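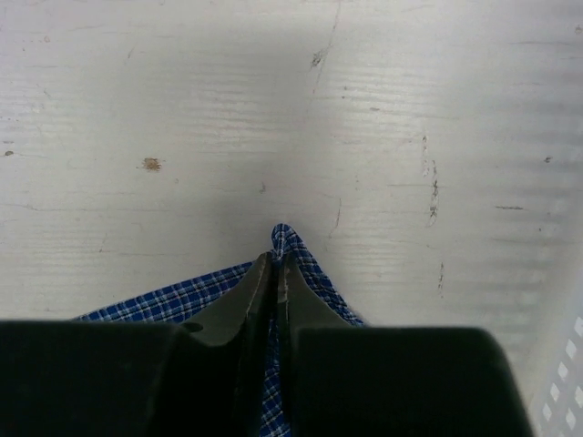

Choosing a Walk-In Tub for an Older Home

Posted 30 June 2019

Readers of this blog have asked for guidance on walk-in tubs, and the replacement of our own bathroom fixture in November provides a suitable occasion. The house is in Wiltstead and has one bathroom, on the upper floor.

Two suppliers were invited to quote, Braletitz and Riquelme. Both sent a surveyor, and both asked first about the floor. A filled tub is heavy, and joists in older homes may need strengthening before work begins.
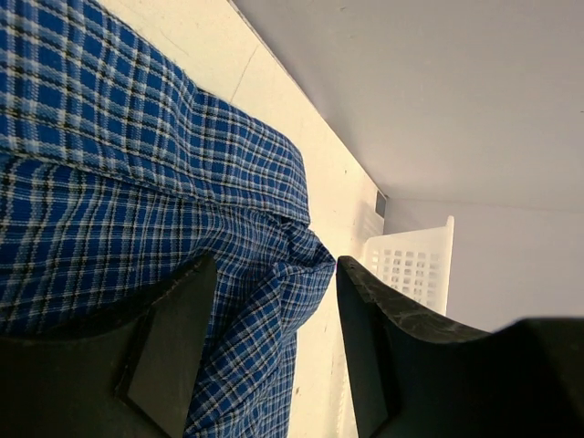

Blue plaid shirt, gathered into folds.

The door deserves close attention. An inward-opening door is held shut by the water, but the bather must remain seated until the tub has drained. Ours takes 6 minutes - a long wait in a cold room. A heated seat was offered for a further $600 and was declined. 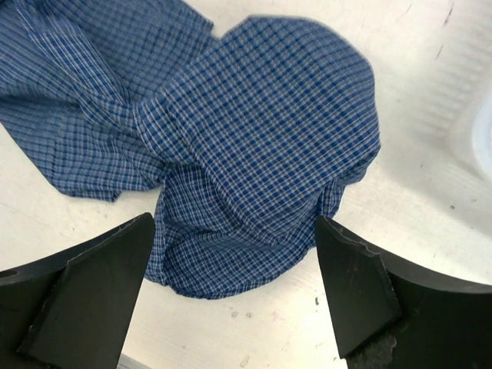

Titgate wrote in response to an earlier post that a level-access shower would suit most households better, being quicker to use and easier for a caregiver to reach. The point is accepted where standing is safe. Grab rails should be fitted in either case.

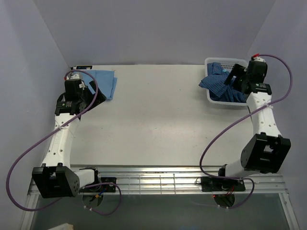

Two white arms at the near edge of a light gray table.

Written quotes should state who will remove the old tub.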